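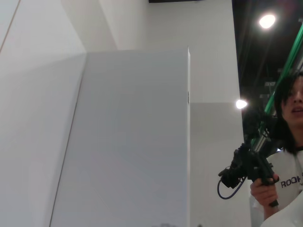

Jan 30, 2023

Robotics club gets its practice room back, and a place in the regional final

Well, we're in! The robotics club has a place in the April final, and I've been asked to write it up for the newsletter, mostly I think because I was the one standing nearest the door when the email came through. So forgive me if this goes on a bit.

For those who haven't followed it, the Narnidetti Cup is a contest for college and evening-class teams. You get a small mock-up flat with plain white walls, a list of household jobs that you only see on the morning, and a robot arm that has to do as many of them as it can. You're allowed to teach it beforehand by guiding it through similar jobs by hand, over and over, and then on the day you have to let go and keep your hands in your pockets. That last bit is harder than it sounds.

Our entry is called Bite. The name came from the first gripper we made, which shut so hard it went through a sponge, a paper cup and the corner of somebody's lab book. The gripper we use now is far gentler but the name has stuck, and it's on the entry form so we can't change it anyway.

We scored 82 in the qualifying round. The pass mark was 77, so it wasn't exactly a stroll, and I had worked myself into quite a state by the time our second run began. Bite opened a cupboard, put a mug away and then spent most of a minute thinking very hard about a tea towel. We'd practised tea towels for weeks! It did pick it up in the end, with 2 seconds left on the clock, and I'm told I could be heard from the car park.

Valquíria Godoy, our tutor, was a good deal calmer. She went through the score sheet with us the next evening and pointed out that nearly all the points we dropped were for going too slowly near walls and doors. Bite gets nervous in tight corners, and that's our fault, as we did almost all of the early teaching out on an open table. So the plan until April is corners, corners and more corners, with everybody taking a turn at the controls so that it doesn't just learn one person's habits. I'm heavy-handed and always come in from the left, and before Christmas you could tell straight away which runs had been copied from me.

The money side is looking better too. Genari, who sponsored the club last year, have put in 2,000 pounds towards travel and parts, and we've already spent a slice of it on a spare wrist joint and decent cables. The old cables had more tape on them than cable. We'll also be trying out Trarnis, the free scheduling program the evening electronics class uses, so hopefully no more arguments over whose slot it is.

And yes, we have the practice room again. The ceiling work has finished, our partitions are back up, and the cupboard that lived in the corridor all through the autumn has gone home. Sorry to everyone who walked into it.

New members are still welcome — you don't need to know any programming, and I certainly didn't when I joined. Patience is useful. So are old clothes, as somebody always has the grease out. Have a word with Valquíria after any evening class, or put your name on the sheet by the practice room door and one of us will get back to you.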